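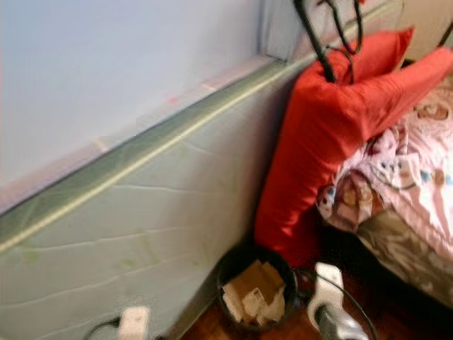
*Spare room, mattress still up against the wall*

# How do I get marks out of a mattress that's been standing on its side, and is it wrecked?

**Asked by Ghizlane Soliman** | March 18, 2020 | Cleaning & Laundry > Bedrooms

Hi all, long-time reader, first time actually typing something in the box.

We've got a spare mattress leaning against the lavender wall in our back bedroom, next to the bed with the black scrolly headboard (you can see the red pillows, my mother-in-law's choice, I've grown to love them). It's a pale greeny-grey thing with piping along the edge and it's been up on its side since we moved the rooms around. We need it back in service because my cousin and her kids are coming to stay and somebody is going to have to sleep on it.

Two problems, or maybe three.

First one is the marks. There are a few faint greenish stains on the face of it, mostly down the lower half. I don't know what they're from. My husband says they were there when we bought it second-hand off a bloke in Donach, I say they weren't, and we've agreed to stop discussing it. They don't smell of anything that I can tell, though I've got hay fever so I'm not the best judge. I had a go at one corner round the back with dish soap and a face washer and all I got was a nice clean ring with the same colour in the middle.

Second, can a mattress be stored on its side for months and still be okay? The cover's got creases in it now. It's the quilted sort with shallow lines running across and I can't work out if the creases are only in the fabric or if the inside has slumped. I laid it down on the floor for one night and it seemed flat enough but I'm not very scientific about these things. I lay on it and thought "yep, mattress".

Third, and this one's small, there's a pinkish-red smudge on the wall just up from the top of the mattress. It's our good lavender paint, we only did the room last winter and I haven't any left in the tin. I've been too scared to rub it in case I end up with a shiny patch. It could be lipstick, could be crayon, could be off anything really. What would you try first?

What I've got in the cupboard: bicarb, white vinegar, an enzyme spray the neighbour gave me (the label's half gone but it's the pet accident kind), ordinary laundry powder, and a stick vac with the little upholstery head. I'd rather not buy a heap of gear. There's a Zaki up the road if I really need something.

Visitors arrive in 9 days so I've got a bit of time, but not weeks of drying time, and it's been humid as anything here.

Thanks in advance!

**Edited to add:** a couple of people have asked, it's foam as far as I know. No springs that I can feel. The label's been cut off.

---

## 3 answers

### Answer from Lahcen Fawzy
*Marked as helpful by the person who asked*

Hi Ghizlane, I did upholstery cleaning for 16 years before my knees retired me, so I've met a lot of mattresses. Yours sounds very saveable.

Start with the stains, and start dry. Vacuum the whole face with that upholstery head, going along the quilting lines and then across them, and get right up under the piping where the fluff collects. If any of that green is surface mould you don't want to be wetting it and rubbing it deeper, so vacuum with a window open and empty the vac outside afterwards. Put a mask on if you've got one, particularly with your hay fever.

Have a proper look once it's vacuumed. Mould usually comes in little specks with fuzzy edges and it'll have a musty smell, so borrow somebody's nose. Dye or a drink spill tends to be one even patch with a darker rim. Have a look at the back and the bottom edge too. If there's mould over a big area, or you can see it's gone down into the foam, I'd let the mattress go. I know that's annoying with visitors coming, but I wouldn't put kids on it.

Assuming it's an ordinary stain:

1. Mix half a teaspoon of your laundry powder into 2 cups of lukewarm water. Check the box for bleach first, and try it somewhere hidden.
2. Dip a white cloth, wring it till it's barely damp, and dab. Work from the outside of the mark towards the middle.
3. Swap to a clean cloth with plain water and dab again to lift the soap out. Most people skip this and then the soapy patch grabs dirt for the next year.
4. Press down hard with a dry towel. Stand on it if you like.
5. Fan on it, straight away, and leave it going.

If the colour hasn't budged after a couple of rounds, try the enzyme spray. It only does anything for body-type stains (sweat, wee, milk, that family). It won't touch dye. Don't put vinegar on at the same time, you can knock the enzymes out and then you've just got a mattress that smells of chips.

Your clean ring is very common, by the way. The fabric around the mark had a bit of general grubbiness in it and you washed that off. You can even it out by going over the whole panel lightly, seam to seam, with the damp cloth. I do mean lightly! Foam holds on to water like you wouldn't believe and in humid weather a soaked one can take days.

About storing it on its side: manufacturers mostly prefer you don't, especially for foam, as the weight settles toward the bottom edge. A few months isn't usually the end of it though. Lay it flat on the bed base or the slats, and give it a couple of days. Then put a broom handle across it and look for gaps underneath. Creases in the cover alone generally relax once there's a fitted sheet pulled tight over them. If there's a dip you can feel with your palm after that, it's in the foam and it's staying.

I'd also move it a hand's width off that wall in the meantime so air can get behind it. Have a feel of the paint back there. If the wall is clammy then you may have your answer about where the green came from.

Good luck with the cousins.

> **Ghizlane Soliman:** This is brilliant, thank you. Vacuumed tonight. Husband has smelled it and says "dusty". Wall behind feels dry. Doing the dabbing in the morning when I can have the fan on it all day.
>
> **Lahcen Fawzy:** Dusty is good. Dusty I can live with.
>
> **Ghizlane Soliman:** Update, did two goes on the biggest mark and it's lighter but it's still there. I'm going to do one more and then put a mattress protector on and be at peace with it.
>
> **Lahcen Fawzy:** That's what I'd do. Let it dry right through before the protector goes on, especially if it's one of the waterproof ones.

---

### Answer from Hatem Helmy

I can only help with the wall bit but I've got three kids and every wall in this house has been drawn on, so here goes.

Warm water first with a tiny drop of dish soap, on a soft cloth, hardly any pressure. Give it a minute to sit and then wipe. If it's crayon or lipstick there's wax or grease in it and the dish soap will often shift it on its own. If it's texta, good luck to you, we had a red one in the hallway that came back through two coats of paint until I used a stain-blocking primer.

Next up would be bicarb made into a paste, on your fingertip, only on the mark itself. Then wipe it off with clean water or you'll get a chalky film.

The white melamine sponges do work but be very careful, they're basically super fine sandpaper. On flat or matt paint they'll leave exactly the shiny patch you're worried about. I've got one the size of a dinner plate behind our couch (hence the couch never moves). Do a test down low, somewhere the bed covers.

And if it all goes wrong, take a chip of the paint to the paint counter and get them to match it. A sample pot from our Omero was 4 dollars last time I went and it's done loads of touch-ups. Dab it on with a bit of sponge so you don't get brush marks. Lavender's tricky because it dries a different colour to what it looks wet, so don't panic for the first hour.

Nice headboard too, we had one like it when I was a kid and I got my arm stuck in it.

> **Karim Kamel:** Seconding the soap and water. I used a hair dryer on crayon once, warmed it up and blotted with paper towel. Worked okay on semi-gloss, no idea about matt.
>
> **Ghizlane Soliman:** Pretty sure mine's matt so I'll go very gently. Haven't been brave enough yet. If I stay chicken the mattress can go back up after they leave and I'll worry about it then!
>
> **Hatem Helmy:** that is also a valid method

---

### Answer from Rachid Abdel Rahman

Just buy a new one. You spend a third of your life in bed etc. Dasham had foam singles on special when I was in there and they come rolled up in a box, you cut the plastic and up it pops. Bicarb does nothing in my experience, I tipped a whole box on ours and spent the afternoon vacuuming it out again.

If you do keep it flip it over and put the stains underneath.

> **Ghizlane Soliman:** Ha, the flip did cross my mind. I'm not sure it's a two-sided one, the back's a plainer fabric.
>
> **Lahcen Fawzy:** If the back's plain it's probably one-sided. Don't flip it, the firm base foam will be on top and your guests will know about it. Turn it head to foot instead so the marks are down the feet end.
>
> **Rachid Abdel Rahman:** fair enough, didn't know that. Ours must be upside down then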